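Skurnstead Shared Workshop
Small Arm Build, Session 4 notes: from bare arm to a first task in simulation
Notes by Malachy Sheehan, revised Aug 28, 2024

Bring your laptop, your bench notebook, and the calibration sheet you filled in last session. If you missed the last session, copy the sheet from your bench partner and measure your own arm before you do anything in part 4.

1. Where we are

By now each pair should have an arm that is fully assembled, bolted down, and able to hold a pose without sagging. Two pairs still had a loose elbow at the end of session 3. Fix that first. Take the cover off, check that the horn screw is seated, and put thread lock on the two screws next to it. Do not put thread lock on the screws that go into plastic.

The control board is the Nestgate board from the parts box. It should be running the firmware on the workshop drive and nothing newer. The March release changed the order of the joint messages, and our scripts have not been updated to match.

2. Cabling

Most faults we have seen so far were cable faults. The bus cable runs from the base to the gripper and passes through every joint on the way. It needs slack at each one.

Move every joint by hand, power off, to both ends of its travel. Watch the cable the whole time. If it goes tight at any point, open the clip below that joint and feed more through. Then do it again with two joints bent at once, shoulder and elbow together. A cable that is fine with one joint bent can still pull out of its socket when both are.

Label both ends. Masking tape is fine.

3. Zeroing the joints

Each joint reports its angle as a count. The count means nothing until you tell the software which count is zero. We set zero with the upper arm vertical and the forearm level, using the square and the small spirit level from the drawer.

Work from the base up. If you zero the wrist first and then find the shoulder is off, you will have to do the wrist again.

Write the raw count for each joint in your notebook before you save it. On the demo arm the shoulder sits at 474. Yours will be different, and that is fine. What matters is that it reads the same after a power cycle. Turn the arm off, wait, turn it on, return to the zero pose, and compare. A difference of 2 or 3 counts is normal play in the gears. Anything larger means the horn has slipped on its spline or the screw is loose.

Zero the gripper last, fully closed with nothing in it. Do not squeeze the fingers together by hand while you save the value.

4. The arm model

The model file describes the same arm in numbers: link lengths, joint limits, and where the gripper tip is. You will edit only the following values.

Link lengths. Measure between joint centers, not between the edges of the plastic. Use the calipers for the short links and the steel rule for the long ones.

Joint limits. Enter the limits you found by hand in part 2, then pull each one in a little at both ends. The software should stop before the plastic does.

Tip offset. This is the distance from the wrist center to the end of the closed fingers. It is the value people most often get wrong – usually by measuring with the fingers open.

Speed cap. Leave this at the default until you have been signed off.

Save the file under your bench name. Do not overwrite the Torres file, which is the reference copy everyone starts from.

5. Running the task in simulation

The same script drives the simulated arm and the real one. Only the target line at the top changes. You must run it in simulation first, and it must finish there without a limit warning, before you connect the arm.

The layout has a long mat on a table, with a square of dashed lines toward one end and a pale patch toward the other. A spatula and a flat square board are set out on the mat. For this session we are only interested in reaching: getting the gripper over a chosen point and stopping there. Picking up the spatula comes later. 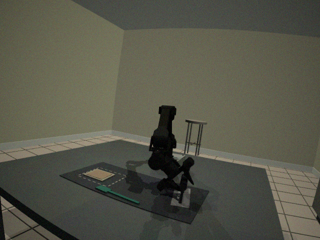 Figure 1. Simulated arm with the gripper over the light patch. The tan board lies inside the dashed square.

Set your view so that you can see the fingertips and the patch together. Step the script one move at a time and look at three things.

First, the height. The fingers should stop just short of the surface. If they go into the mat, your tip offset is too short. If they stop well above it, the offset is too long.

Second, the sideways position. An error that grows as the arm reaches farther out is nearly always a link length. An error that stays the same everywhere is more likely the base position.

Third, the elbow. There are often two ways to reach the same point, and the solver may pick the one you did not want. If the elbow swings down toward the mat partway through a move, add a waypoint higher up.

6. Moving to the real arm

Change the target line, lower the speed cap to a quarter, and clear the bench of tools and cups. One person runs the script and the other keeps a hand on the power switch. Tape a paper square to your mat where the patch should be and run the reach.

Mark where the closed fingers point, using a pencil. Repeat the run 4 times and mark each one. Measure the spread with the rule and write it down along with the distance from the center of the paper square. Both numbers go in the results table by the door.

If the marks are close together but in the wrong place, go back to part 4. If they are scattered, go back to parts 2 and 3 – the model file will not fix a loose joint.

For next session

Finish your results entry and have your bench partner initial it. Read the gripper section of the build guide, up to the part on finger pads. Pairs who are still waiting on replacement gears should use the demo arm, and sign it out on the sheet before moving it.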